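Homance Supper Club, Tedonstead
Shared Kitchen Inspection Checklist with Comments
Inspection date: March 9, 2023
Areas covered: cold storage, prep line, egg and dressing station, dry goods, receiving
Rating key: P = pass, C = pass with comment, F = fail, N = not checked

1. Cold storage

1.1 Walk-in air temperature at or below 40 F. P
1.2 Reach-in 2 air temperature at or below 40 F. C
Comment: Read 40 F at the top shelf and 37 F at the bottom. The door gasket is stiff on the hinge side. Clean, re-seat, and take a second reading at the top shelf before the next service.
1.3 Raw eggs stored below ready-to-eat food. P
1.4 Opened jars labeled with date opened. F
Comment: Two jars of mayonnaise and one of horseradish had no date. All three discarded. The marker is kept in the office, which does not help anyone at the prep line. Tie one to the shelf post.
1.5 No food stored in open cans. P

2. Egg and dressing station

2.1 Pasteurized eggs used for any dressing served uncooked. P
Comment: Carton labels checked against the recipe cards. The Ramasamy lime dressing card still says "fresh yolks." Strike this and write "pasteurized yolks."
2.2 House mayonnaise made in batches no larger than one service requires. C
Comment: Batch log shows 800 g made and 667 g used. The remainder was discarded the same night and logged. Acceptable, but the card should be scaled down.
2.3 Finished dressings chilled promptly and held cold. P
2.4 Blender gasket removed and washed separately. F
Comment: Dried residue under the gasket — same finding as in September. Add the gasket as its own line on the closing sheet.
2.5 Squeeze bottles emptied and washed between batches, not topped off. P

3. Prep line

3.1 Boards separated by use and in good condition. C
Comment: The green board has knife cuts deep enough to hold food after washing. Resurface or replace.
3.2 Sanitizer at correct strength, test strips in date. P
3.3 Asparagus, leeks and leafy greens washed in the produce sink only. P
Comment: Sand was found in the bottom of the sink after the leeks. Rinse the sink before the next item goes in.
3.4 Probe thermometer checked in ice water. P
Comment: Read 32 F.
3.5 Hand sink stocked and unobstructed. F
Comment: A colander was sitting in the hand sink. Removed during inspection. Hand sinks are for hands.

4. Dry goods

4.1 Flour, sugar and rice in lidded containers, off the floor. P
4.2 Allergen labels on all decanted goods. C
Comment: Sesame and mustard are marked. The ground almond container is marked on the lid only, and lids get swapped. Mark the body of the container too.
4.3 No sign of pests. P
4.4 Stock rotated, oldest in front. C
Comment: The Grornar pickles on the back shelf were older than those in front. Order corrected.

5. Receiving and storage bins

5.1 Deliveries checked for temperature and damage. P
5.2 Delivery count matches order sheet. P
Comment: 82 jars ordered, 82 received, none cracked.
5.3 Bins free of cracks, flaking and worn surfaces where unwrapped food is held. C
Comment: Look at the seams first, then the floor and the sloped walls. Light scuffs are acceptable for sealed jars and boxed goods. A surface that flakes is not acceptable for loose produce — line it or take it out of use.

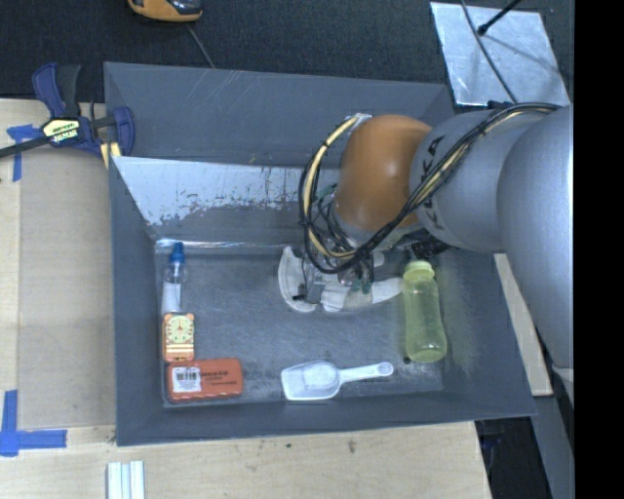
Item 5.3: worn rear wall and scuffed floor of a gray bin.

5.4 Bins washed and air-dried before stacking. N
Comment: Washing was not under way at the time of the visit. Check at closing.

6. Follow-up

Items rated F are to be corrected before the next supper. Items rated C are to be corrected or explained in writing on the back of this sheet.
Carry over to the next inspection: 1.2, 2.4, 3.1, 5.4.
The blender gasket has now been written up on 2 inspections. A third finding takes the blender out of service until a new gasket is fitted.
File the completed sheet in the kitchen binder, behind the temperature logs.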